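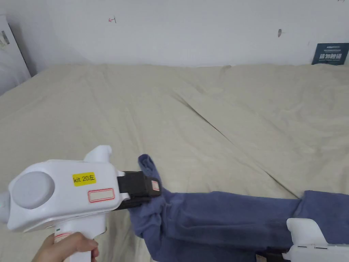 Was passiert mit alten Textilien? Projektbericht aus dem Seminar Stoffkreisläufe

Ausgangsfrage

In Karberg stehen an vielen Straßenecken Altkleidercontainer. Wir wollten wissen, was in einem normalen Haushalt an Textilien aussortiert wird und ob sich das Material noch verwenden lässt. Zahlen für ganze Länder findet man leicht, für einen Ort unserer Größe gibt es dagegen kaum etwas. Deshalb haben wir selbst gesammelt, gewogen und sortiert.

Unser Seminar hat dafür mit einer Gruppe aus dem Nachbarort Aasen zusammengearbeitet. Die Gruppe aus Aasen übernahm den Fragebogen, wir die Sortierung und die Versuche mit den Stoffen.

Vorgehen

Im Juni haben wir in beiden Orten Handzettel verteilt und um Textilien gebeten, die sonst in den Container oder in den Hausmüll gekommen wären. Beteiligt haben sich 35 Haushalte. Angenommen wurde alles außer Schuhen, Kissen und Bettdecken. Die Stücke mussten sauber sein, durften aber Löcher und Flecken haben.

Insgesamt kamen über 530 Teile zusammen. Jedes Teil wurde auf einer Liste erfasst: Art, Faser laut Etikett, Gewicht, Zustand. Beim Zustand haben wir drei Klassen unterschieden. Klasse A ist ohne Einschränkung tragbar, Klasse B mit kleiner Reparatur, Klasse C nur noch als Material. Bei den ersten Säcken waren wir uns oft nicht einig, ob ein Pullover mit Knötchen noch A oder schon B ist. Wir haben dann festgelegt, dass Knötchen allein nicht zählen, und die schon erfassten Pullover noch einmal durchgesehen.

Bei vielen Teilen fehlte das Etikett oder war nicht mehr lesbar. Diese Stücke stehen in der Auswertung unter »unbekannt«. Eine Brennprobe hätte bei einigen geholfen, war in unseren Räumen aber nicht erlaubt.

Ergebnisse der Sortierung

Die größte Gruppe waren T-Shirts, danach kamen Hosen und Kinderkleidung. Bettwäsche und Handtücher machten nach Stückzahl wenig aus, beim Gewicht lagen sie aber weit vorn. Mehr als die Hälfte der Teile fiel in Klasse A. Damit hatten wir nicht gerechnet. In Klasse B lagen vor allem Hosen mit defektem Reißverschluss und Hemden, an denen Knöpfe fehlten.

Reine Baumwolle war bei der Bettwäsche die Regel. Bei der Oberbekleidung überwogen Mischgewebe, häufig mit einem kleinen Anteil Elasthan. Für das Faserrecycling ist das ungünstig – solche Gewebe lassen sich mechanisch nur schlecht trennen.

Fragebogen

Die Gruppe aus Aasen hat gefragt, warum die Stücke abgegeben wurden. Am häufigsten wurde »passt nicht mehr« genannt, an zweiter Stelle »gefällt nicht mehr«. Verschleiß kam erst danach. Auf die Frage, ob im Haushalt noch genäht oder gestopft wird, antworteten die meisten mit »selten«. Einige schrieben dazu, dass sie zwar eine Nähmaschine besitzen, sie aber nicht aufgebaut haben.

Versuche mit Klasse C

Aus dem Material der Klasse C haben wir Putzlappen, Einkaufstaschen und Füllmaterial hergestellt. Die Lappen aus alten Handtüchern waren brauchbar, die aus Polyesterhemden haben kaum Wasser aufgenommen. Für die Taschen eignete sich Jeansstoff am besten. Beim Zuschneiden der Hosenbeine gab es viel Verschnitt, und an den dicken Kappnähten sind uns mehrere Nadeln abgebrochen. Die T-Shirts wurden in Streifen geschnitten und als Füllung für Sitzkissen verwendet. Die Kissen sind schwerer geworden als geplant und nach kurzer Zeit klumpig.

Abgabe und Tauschtag

Die Teile der Klassen A und B wurden am Samstag, 3. Juli 2021, bei einem Tauschtag in Karberg angeboten. Kinderkleidung war schnell weg, Herrenhemden blieben fast vollständig liegen. Den Rest hat das Sozialkaufhaus Tismont übernommen.

Fehlerquellen

Die Haushalte haben freiwillig mitgemacht und sind deshalb nicht repräsentativ. Vermutlich haben manche die ganz schlechten Stücke vorher weggeworfen, sodass der Anteil der Klasse C in Wirklichkeit höher liegt. Unsere Küchenwaage zeigte außerdem bei leichten Teilen wie Socken schwankende Werte an. Wir haben Socken deshalb nur im Bündel gewogen.

Weiterarbeit

Im nächsten Halbjahr soll die Sammlung mit derselben Liste wiederholt werden, dann mit einer eigenen Spalte für das Alter der Kleidung. Die Erfassungsbögen und die Schnittmuster für die Taschen liegen im Seminarraum und können dort ausgeliehen werden.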